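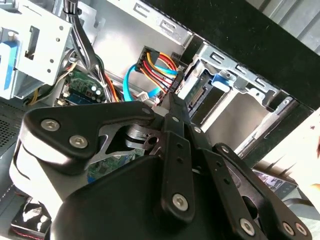 Eighty down, and the computer is still winning

I signed up for this because I like taking old desktops apart. I want that on the record. When Rasa Eglītis asked who wanted to collect the Jernex examples, my hand went up before she got to the part about doing it through a robot arm.

The target is 2000 episodes, all of them inside a PC case. Reach in, get to the drive bay, work the blue latch, back out. By hand I can do it while holding a sandwich. Through the controls I have the grace of a man wearing oven mitts on his oven mitts, and every fumble gets saved in two places.

Rasa's rule is that fumbles stay in, as long as I recover. If I catch a cable and back off, keep it. If I catch a cable and sit there swearing, throw it out. So the model is going to learn a lot about cables from me, and a fair amount about hesitating.

My first session produced 80 keepers. Shiela Dizon, who did the last round on a different case, watched a few and asked why I always come in from the same side. Because it works, Shiela! She made me tilt the approach, shift the case a bit between takes and start from worse places. My success rate fell off a cliff, and she seemed pleased. 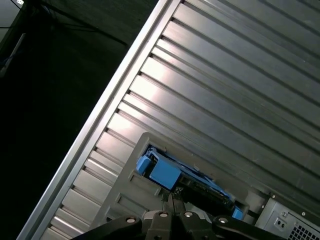 The drive bay is where most of my afternoon goes. Those latches were designed for a thumb, and a thumb knows when it has pushed hard enough. The gripper has me, squinting at the wrist view and trying to judge depth off shiny metal. I've started leaning my head to one side when I want the arm to turn. It doesn't help, and I can't stop.

Labeling is the other half of the job. Each episode gets a sentence in plain English, and by number 60 or so mine had become short and bitter. Océane Chisholm sent back a batch with a note saying that "same again" is not an instruction.

Next up is the cable set, which Rasa describes as a bit more fiddly. I've asked for a better chair.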